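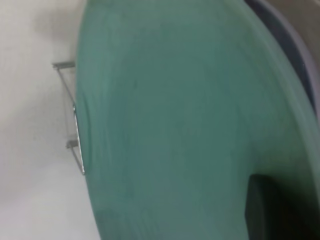

Call for playtesters: Ullamwood

Grametti is a small studio making point-and-click adventure games, and we need people to play our next one before it's finished. It's called Ullamwood, it's our biggest game so far, and we can't wait to see what you do to it!

ABOUT THE GAME
You arrive by ferry in a logging town where every clock has been stopped at the same minute. The only person who will talk to you is the night porter at the Thaweesak Hotel, and he wants a favor first. From there it's 20 hand-painted locations, a lot of locked drawers, and a forest that changes its paths depending on who you've spoken to. There's no combat and no timer. If you grew up drawing maps on graph paper next to the keyboard, you'll feel right at home (and if you didn't, we'd love to have you too).

WHAT YOU'LL DO
We're looking for 50 players. You'll get the first two chapters to play at home, at your own speed, over three weeks in March. While you play, you keep a simple log of where you got stuck, what you tried, and which jokes fell flat. After each chapter there's a short form to fill in. The hotel kitchen puzzle is the one we argue over most, so please write down everything you try in there, even the silly stuff.

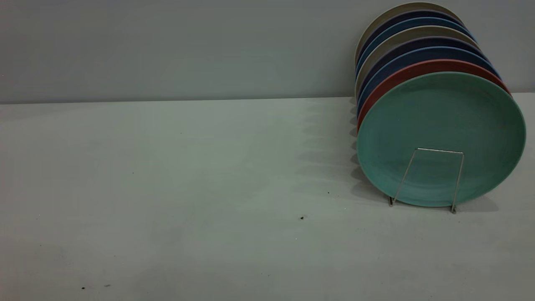 Plates in a rack, mint green one in front

WHO WE'RE LOOKING FOR
You don't need any testing experience. We want some players who finish every adventure game they touch and some who have never tried one. You should be 18 or older, comfortable reading English, and have a Windows PC or a Mac from the last several years. Players who use screen readers, large text or one-handed controls are very welcome, and we have a separate build with those options switched on.

WHAT YOU GET
A free copy of the full game on release, your name in the credits if you want it there, and a digital art book with 530 sketches and background paintings. The build comes through the Gendix launcher, which is a free download. Please don't stream or share screenshots until we say so.

HOW TO APPLY
Send us a message through the contact form with "Ullamwood test" in the subject line. Tell us what computer you have, the last game you enjoyed, and a puzzle you still hold a grudge against. Up to 700 characters is plenty. We answer everyone, though it may take us a couple of weeks.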